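Workshop News: Seat Weaving and Chair Repair at Turnley

Members will be aware that the Turnley workshop has for many years accepted cane and rush seated chairs for repair. From August the arrangements for this work will change, and the notes that follow set out what customers and trade members should expect.

The seating bench has moved from the ground floor to the long room above the timber store. The new room has north light along one side and a sink for soaking cane and rush, both of which were lacking in the old position. It also allows the seat weavers to work apart from the sanding and finishing area, where dust had long been a nuisance to anyone handling damp material. Chairs should still be handed in at the yard door, which is open from 9 in the morning. They should not be carried upstairs by customers.

Rommel Baluyot has been appointed to lead the seating bench. Mr Baluyot trained in hand caning and close-woven rush, and comes to Turnley from the Anthorpe joinery, where he was responsible for the restoration of a set of 14 dining chairs with drop-in rush seats. He will assess each chair on arrival and will provide a written estimate before any work is begun. Estimates remain free of charge to members. Non-members are asked to pay a small fee, refunded if the work goes ahead.

Types of seat accepted

The bench will accept hand-caned seats and backs, pre-woven cane panels held in a groove, natural rush, seagrass and Danish cord. Split willow will be considered, although supplies are uncertain and there may be a long wait. Leather and upholstered seats continue to be dealt with by Jarmo Niskanen in the upholstery shop, and the two benches will share work where a chair has, for example, a caned back and a stuffed seat. In such cases a single estimate will be given.

Customers sometimes ask whether a hand-caned chair can be fitted with a pre-woven panel as a cheaper repair. As a rule it cannot. A hand-caned frame has a row of drilled holes, whereas a panel needs a continuous groove, and cutting a groove into an old rail weakens it and lowers the value of the chair. The workshop will not carry out this conversion on any chair made before the last war. On later chairs it will be discussed with the owner.

Frame repairs

A new seat puts considerable tension on a frame as it dries. For this reason every chair will have its joints examined first, and loose rails will be knocked apart, cleaned and re-glued before weaving starts. Hide glue is used for older furniture. Where a rail has split along the line of holes, a new section of matching timber will be let in and drilled to the original spacing. Mr Niskanen keeps a stock of beech, ash and walnut offcuts for this purpose and would be glad to hear from members who are breaking up furniture that is past repair – chair legs and rails are especially useful.

Owners are asked not to attempt their own repairs with screws or metal brackets while waiting for a place on the list. These are slow to remove and often do more harm than the original fault.

Materials

Cane will be supplied by Issahaku, who have provided the workshop with samples in six widths. The quality has been found to be even, with few joints and good colour, and 200 hanks have been ordered for the coming season. Rush will be bought from a grower in the spring and stored in the loft. Members who weave at home may buy cane from the workshop at cost, in whole hanks only. The Trusar pegs and clearing tools which were previously kept behind the office counter are now sold from the seating bench itself.

Newly caned seats are left in their natural colour unless the owner asks otherwise. A water stain can be applied to bring the cane closer to the tone of an older back or of other chairs in a set. It should be understood that an exact match cannot be promised. Untreated cane darkens by itself over a number of years, and many owners prefer to let it do so.

Care at home

Caned seats benefit from a little moisture now and then. The underside may be wiped with a damp cloth and the chair left overnight in a cool room before it is used again. The glossy upper face should only be dusted. Rush may be wiped in the same way, but should never be soaked. Neither material does well beside a radiator or in strong sun, and both will become brittle in a room that is kept very dry. Nobody should stand or kneel on a woven seat.

Waiting times

There are at present 11 chairs on the list, including a pair of low nursing chairs and a child's rocker which has been with us since the spring. Single chairs are likely to be returned within nine weeks of the estimate being accepted. Sets will be taken in two parts where the owner wishes to keep some chairs in use, although it is better for colour if the whole set is woven from the same batch of cane, and owners of matching sets are advised to send them together if they can.

Enquiries should be made to the workshop office, giving the number of chairs, the type of seat and, if possible, the width across the front rail. Collection from Anthorpe and the surrounding villages can be arranged when the van is in that direction – the office will confirm the time beforehand. Payment is due when the chairs are returned.
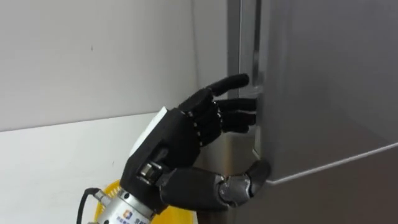
Chairs left for collection should be labelled underneath with the owner's name and telephone number. Loose cushions and covers should be kept at home, as the workshop has no space in which to store them.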